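Part-time Intake Assistant, Skalldale Reuse Shop

Skalldale Reuse Shop is hiring a part-time intake assistant for the back counter. The job is 20 hours a week, mornings, and starts in March.

The shop takes in household goods, books, small electronics and office supplies, and sells them at low prices to people in town. Last year we filled 3950 requests from local families and schools. Most of what comes through the door arrives in mixed boxes, and the intake counter is where it gets sorted.

What you will do

Greet people dropping off goods and write them a receipt if they want one.
Sort donations by type and put them in the right bins.
Set aside anything broken, stained or missing parts.
Enter each batch in Enis, our stock program. We will teach you how to use it.
Price small items from the list at the counter. Ask the floor lead when something is not on the list.
Sweep the intake area and break down cardboard before the noon handover.

What we are looking for

You should be comfortable talking with the public and able to stay on your feet for a four-hour shift. Some lifting is part of the job, up to 40 pounds, and there is a hand truck for heavier boxes. You need to read and write English well enough to fill out receipts. A second language is useful but not required. No retail experience is needed. Applicants must be 18 or older.

Pay and schedule

Pay is $317 a week before taxes. Shifts run from 8 a.m. to noon. You get a 15-minute paid break and a staff discount after the first month. Parking behind the building is free. The Gident Street bus stops across the road.

The first two weeks are training with Agnese Rimkutė, who runs intake. After that you will work the counter with one other person.

Computer mice and other small accessories are sorted into plastic bins like the yellow one shown here. 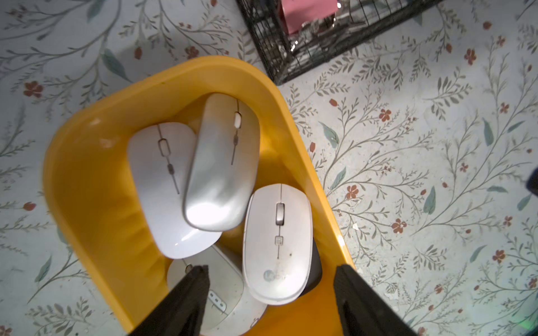 How to apply

Pick up a form at the front desk, 492 Gident Street, or send a short letter to the same address, attention King-fai Yeh. Tell us which mornings you can work and give the name of one person we can call. A resume is fine but you do not have to send one. Interviews take 20 minutes and are held at the shop.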